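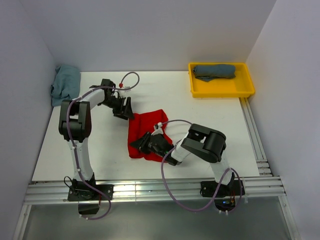 New guide asks labs to agree on what counts as a folded cloth

A working group of robot labs and small automation firms has put out its first set of good practice rules for two-armed machines that handle cloth. The text covers how a work cell should be laid out, how trials should be recorded and when a gripper has to be pulled for inspection. It takes effect for members in July.

The group meets in Jullthorpe and is led by Ingeborg Tiedemann, who used to run acceptance testing at the laundry equipment maker Conidberg. She said members had been comparing results for years without a shared idea of what they were comparing.

"One lab would call it a success when the cloth was inside the tray," Tiedemann said. "Another wanted it rolled and inside the tray with no corner hanging out. Both wrote down the same word in the log."

The guide runs to 22 pages and has no legal force. Members that want to quote a result as "recorded under the guide" must follow the sections on layout, logging and wear. The sections on lighting and staff training are advice only.

Under the layout rules, the table must be plain and of one color, and cloths waiting their turn must lie outside the area where both arms can reach the piece being worked on. Finished pieces go in a tray with a fixed place on the table. Cables on the arms have to be tied at intervals and must leave enough slack for the full turn of the wrist. The first draft also asked for a clear strip of table on all sides of the cloth. That was dropped after several members said their cells were too small.

The longest section deals with how a grasp is written down. A trial log must say whether the fingers held a single layer, several layers or an unknown number. "Unknown" is allowed and is expected to be common. If a cloth bunches or twists during handling, the operator is not to straighten it by hand unless the trial is first marked as ended.

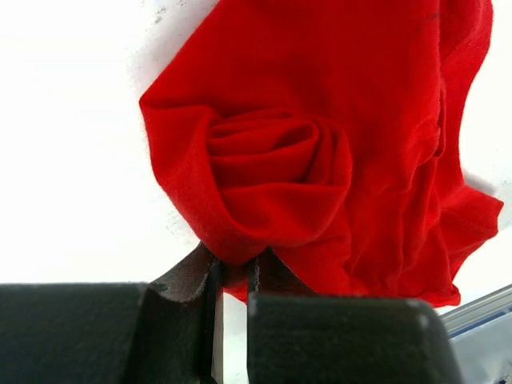
Gathered fabric between two fingertips. Under the guide, the number of layers held may be logged as "unknown."

Roswitha Rothe, a test engineer at Dilier, said this was the rule her staff argued over most. Dilier went back through 2390 of its own older trials to see how many could be logged the new way. For 600 of them there was not enough on record to say when a person had reached in.

"We are not throwing them out," Rothe said. "They are fine for our own use. We just can't put them next to anybody else's numbers."

Rothe said the company now keeps the wrist camera views together with the view of the whole cell, and that the operator signs off on each batch before the next one starts. It adds about nine minutes to a shift.

The wear rules are shorter. Fingertips are to be checked at the start of each shift, by eye and with a strip of thin test fabric drawn along the edges. Scratches and lost coating are acceptable as long as the test fabric does not snag. If it does, the fingers come off, and all trials since the last clean check are flagged. Marks on the cloth itself, such as a dark patch, have to be noted before the trial so that nobody later takes them for damage done by the machine. 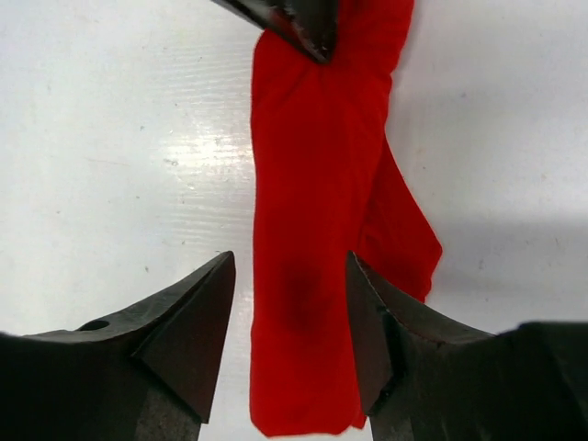
Red cloth between open gripper fingers, with a third tip at the top. Scratched metal is allowed if it does not catch the fabric.

Where two arms work on one piece, the guide says one arm should be named the holding arm for each step and the other the moving arm. They can swap roles between steps. The log has to show the swap. Both arms pulling at the same time is allowed only for fabrics on a list at the back of the guide, and only below a force limit that each lab sets and publishes.

That last part drew an objection from Biswas, a maker of grippers. Arne Schwerdtfeger, who handles standards work for the firm, said a limit chosen by each lab was no limit.

"If I set mine high and you set yours low, we have both followed the rule," he said. "I would have liked to see one number for jersey and one for terry and be done with it."

Tiedemann said the group had tried to agree on fixed numbers and failed. Stretch fabrics gave too wide a spread from one lab to the next, even with the same cloth sent by mail between them. A second round of tests is planned, and fixed limits could go into a later edition.

The guide does not cover robots that work next to people without an enclosure. It also leaves out clothing with zippers or buttons. A separate note on those is being drafted.

Members have until the end of July to send in corrections. Labs outside the group can ask for a copy and use the log sheets free of charge, but cannot quote results under the guide until they have had one visit from another member. Tiedemann said visits would take half a day and that the visiting lab would pay its own travel.

We use cookies to remember your settings and to count visits. By staying on this site you accept our cookie policy. Accept | Manage settings

Comments (4)

Elfriede Rieger
I worked in hotel linen for a long time and we had the same fight about what "folded" means, with people doing the folding. We ended up with a photo on the wall. Is there a photo in the guide?

foldline
There are drawings for the tray positions, no photos. I'd have preferred photos too.

Bianka Szalai
Agree with Schwerdtfeger on the force limit. We are a small lab and we will just copy whatever number the biggest member publishes – I expect most others will do the same. Then it is a fixed limit anyway, only without the testing behind it.

t_marl
Does the shift check apply if the cell runs overnight with no shifts? The log sheet has a box for shift number and I don't know what to write in it.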